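Household chores and machines

Household automation, in the sense I use on this page, means getting a machine to do the ordinary jobs of a home or a small workshop: folding, wiping, sorting, fetching, putting away. I started this article in April as a short note for the Cadov wiki and it has grown a good deal, so do bear with me if the sections wander a bit. Older material on dishwashers and bread machines has moved to its own page.

What counts as a chore

A washing machine washes, and has done for ages, but it doesn't pick the socks up off the stairs. That's the bit I mean by a chore here – the handling before and after the clever box does its one thing. Hurell (the workshop where I spend far too much of my spare time!) keeps a list of 12 such jobs, and we try each of them with whatever arm and fingers we can get working. Emptying a bin is on the list. So is putting lids on jars, which I thought would be dreadful and which is going rather well.

Hard things and soft things

Stiff objects are the friendly ones. A mug has the same shape when you pick it up as when you put it down, and if the machine knows where the handle is, you're most of the way there. Cloth is a different animal altogether. It sags, it folds over on itself, it hides its own corners, and two goes at the same tea towel never start from quite the same heap. Small clothing is worse in some ways, as there's so little to get hold of, and anything with loops or layers (bow ties, apron strings, baby hats) can look like almost anything once it has been dropped on a table.

Fingers matter more than I expected. Hard bare ones slide off thin fabric or pinch up two layers at once, so at Hurell we like a soft facing of felt, which is cheap and easy to replace. It does pick up fluff, mind you, and I spend a silly amount of time with a lint brush.
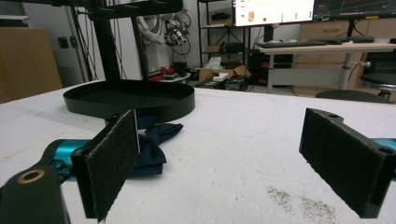 Skye Farquharson wrote in to say that I'm far too gentle on the cloth people, and that a machine which can lift a garment but can't tell when it's tidy has only done the dull half of the work. She'd like "tidy" defined before anybody claims success. I think she's right, and I've left the definition below open for that reason.

Trials at Hurell

Our longest run so far is the one we call Bundel, a small-items job: pick up a soft thing, move it, let go of it neatly. We made 613 attempts. I scored them by eye with Alasdair Mackay, and we fell out over plenty of them, mostly the ones where the item arrived in the right place but upside down or in a lump. Until we settle on a rule I'm not putting a success figure on this page. Sorry!

Speed is easier to talk about. Our set-up took 11 seconds for a job I can do in one or two while talking to somebody else, and that was on a clear table with good light.

Can they do it yet?

For shop-floor work with the same part in the same place, yes, and they've been at it for decades. For a home, my answer in September 2019 is some of it, slowly, with a person standing by. Of the 12 jobs on the list I'd trust a machine alone with lids and with sorting cutlery. Folding is still mine, and so is the ironing – I'd hand that over tomorrow.

See also: Grippers and finger pads; Laundry folding; Sorting by colour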